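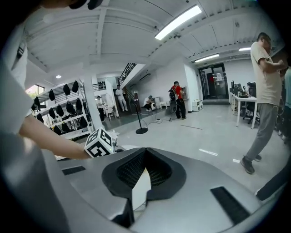
A hand holds a cube printed with square black markers beside the body of a hand-held gripper. Press use permitted with credit to Farkden.

Farkden Opens Comparison Program for Hand-Held Grippers and Cameras

MOLLAU, Friday, November 15, 2024. Farkden, an independent testing house for automation equipment, today announced the start of a comparison program covering hand-held grippers, the cameras mounted on them and the controllers that record their output. The program is conducted at the company's premises in Mollau with Krajčí, a maker of gripper fingers and mounts, and Hullach, which supplies controllers and recording software.

Hand-held grippers are used to collect examples of everyday manual tasks for training robot arms. Buyers can choose from a growing number of designs, but the figures given in product literature are seldom measured in the same way. Tracking accuracy may be stated for a tool at rest on a bench in one data sheet and for a tool in motion in another. Grip force may be given at the fingertip or at the trigger. Farkden intends to publish results obtained under one written procedure, so that laboratories and manufacturers can set one tool beside another before placing an order.

Each gripper in the program will complete 100 recorded runs on a fixed set of tasks. The tasks include picking up and setting down a marked cube, closing a drawer, turning a bottle cap and moving folded cloth between two shelves. The order of tasks is drawn before each session and is the same for every tool tested that day. Operators change tools between sessions, and results from an operator's first session with a new tool are reported separately.

Cubes printed with square markers serve as the reference objects for the camera portion of the work. The printed pattern allows the position and angle of the cube to be calculated from the camera's own recording, and the result is then compared with a second measurement taken by equipment independent of the tool. Cameras will be assessed on the share of each run in which the markers can be read, the effect of quick wrist movement, and the change in performance when the operator turns toward a window or a ceiling light.

Controllers will be judged on timing. Hullach has supplied 3 units for the first round, each with a different method of matching camera recordings to finger position. Farkden will report the delay between the two signals at the start and end of every run, together with any recordings that had to be discarded. Controllers from other suppliers may be entered on the same terms, and Hullach will have no part in scoring them.

Krajčí is providing interchangeable fingers in 50 combinations of shape and surface. The fingers will be checked for wear at set points during the program and photographed under the same light. A finger that splits, loosens or loses its surface will be replaced once, and the replacement will be noted in the published table. A second failure ends the test for that combination.

The program also includes a comparison of hand-held tools with grippers mounted on fixed arms. Almost 100 hours of arm time have been set aside for this portion. Recordings made by hand will be used to prepare arm movements for the cube and cloth tasks, and each arm will then attempt the tasks with the same finger shape used in the original recording. Farkden will list completed and failed attempts side by side, with the reason for each failure where it can be established.

Testing takes place in an open room shared by several working groups. The company selected this setting over a closed test cell so that the recordings would include the ordinary background of a workplace, including people, desks and shelving. A smaller set of control runs will be made against a plain backdrop for comparison.

Participating manufacturers will receive the results for their own products before publication and may submit a written response, which will be printed in full. They may not withdraw a product after its first recorded run. Costs for the first round are shared among Farkden, Krajčí and Hullach under an agreement that leaves the test procedure, the scoring and the final text of the report with Farkden alone.

The first report is scheduled for release in February and will cover grippers and cameras. Results for controllers and fixed arms will follow in a separate volume. Both will be available free of charge, together with the written procedure and the print files for the marker cubes.

Manufacturers wishing to enter a gripper, camera or controller in the second round may request the entry form from the Farkden program office. Entries must be products that are on sale or have a confirmed sale date. Prototypes may be submitted for private testing, but their results will not appear in the public tables. Each entry must include two complete units, the current user manual and any software needed to read the recordings.

About Farkden
Farkden tests grippers, sensors and motion equipment for manufacturers, research laboratories and buyers. The company does not sell or distribute automation products.

About Krajčí
Krajčí designs and molds gripper fingers, finger mounts and contact pads for industrial and research customers.

About Hullach
Hullach develops controllers and recording software for robot arms and hand-held data collection tools.

Contact: Farkden Press Office, Mollau | © 2024 Farkden. All rights reserved. | Back to top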